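**Getting the school garden through July: who waters?**

**mulchmonkey_8**
OK so our elementary school garden in Flurnthorpe has 8 raised beds and every single summer we lose half of it. School lets out, everybody swears they'll come by with a hose, and by the middle of July the beans are crispy. I want to put in drip line on a timer. The quote from the irrigation place is $600, which is most of our budget for the year. Is it worth it or am I being lazy?

**tansy_and_rue**
Not lazy! We did drip at Alden two summers ago and I'd never go back. Only thing I'd say is do NOT pay $600 for 8 beds. Buy the tubing and a battery timer and do it yourself on a Saturday morning kind of schedule, lots of coffee, kids poking holes in the line (supervised, mostly).

**Vurken**
Going to disagree with both of you. Timer dies, or somebody kicks a fitting loose, and you've got a swamp in one bed and dust in the other seven. We just don't plant for summer. Peas, lettuce and radishes in spring, everything out by the last day, cover it with straw, start again when they're back.

**mulchmonkey_8**
But the kids want tomatoes and pumpkins :( Radishes are a hard sell in second grade.

**Ayana Mamo**
I'm with tansy on the drip. We get families to sign up for a week each and all they have to do is look at it and pick whatever's ripe. People say yes to that way more than they say yes to dragging a hose around. Also, put some of the money you save into more kid tools. Ours fight over the yellow ones.
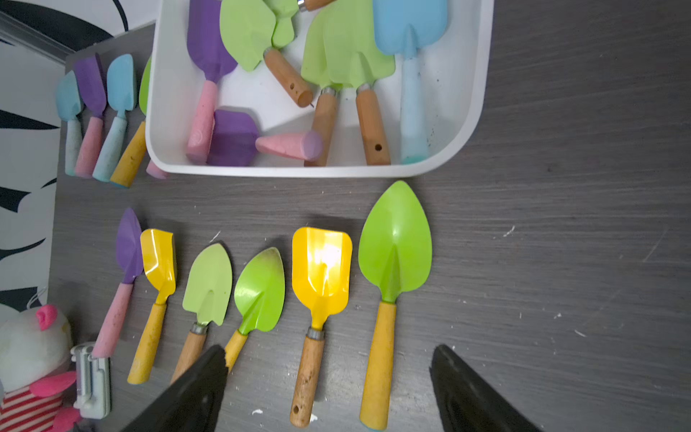 *Kid trowels, assorted. The yellow scoop on the left has seen some things.*

**tansy_and_rue**
Ha, the paint on that handle! Ours look the same. Do you go for the pointy ones or the scoops? I like pointy for transplanting but the little ones mostly want to move dirt from A to B.

**Ayana Mamo**
Both, and let them swap. Metal blades though, the plastic ones snapped on us in clay.

**Vurken**
Fine on the tools. I still say a sign-up sheet is how you end up with 2 families doing the whole summer. Ask me how I know.

**macantsaoi_plot**
(Mac an tSaoi here, usually over in the compost section.) Has anyone priced a rain barrel? We get by with one and a soaker hose for the small beds. Doesn't cover a dry July but it takes the edge off.

**mulchmonkey_8**
No room by the downspout, sadly. Going to price the DIY drip this week. Tansy, what timer did you get?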